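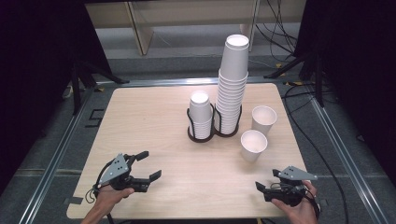 How long should you leave between coats of nail polish?

Longer than you want to. I give each coat a few minutes, and the last one gets an entire episode of something with subtitles, as that stops me picking up my phone.

I mention it because I have ruined my right hand again. The plan was a plain dark green for my cousin's engagement do, two coats of Ronberg and a top coat, nothing clever. I did the left hand beautifully. Then I swapped hands and it all went a bit potato print.

Anum Jafri, who did my nails in April and has been smug about it since, says I load the brush too heavily. She wipes one whole side of it on the neck of the bottle and puts the blob near the cuticle, then pushes it back a touch before pulling down. Three strokes - middle, side, side - and leave it alone. I can manage the three strokes. It's the leaving alone.
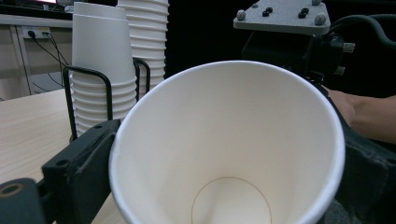
One paper cup, from the top.

Anyway, I took the lot off and started again with the Skato base coat, the ridge-filling one that smells like a new shower curtain. It went on streaky and then settled, and the green looked much better over it. I also tried resting my wrist on a rolled-up towel and turning the finger instead of the brush. Big improvement! My thumb still looks as though I did it on a bus.

For tidying up I use an old eyeliner brush and a little remover in a saucer (not a saucer anyone wants back). Acetone works faster but leaves my skin like parchment, so I follow it with the Heler oil and then can't open doors.

Total damage, if you count both attempts, was 70 minutes. The polish has now lasted four days with one chip, on the left hand, obviously. The good one.

Next I want to try a thin gold line along the tips. I've bought striping tape, 12 rolls of it, as it only came in a pack, and so far it has stuck firmly to the table and to my sleeve.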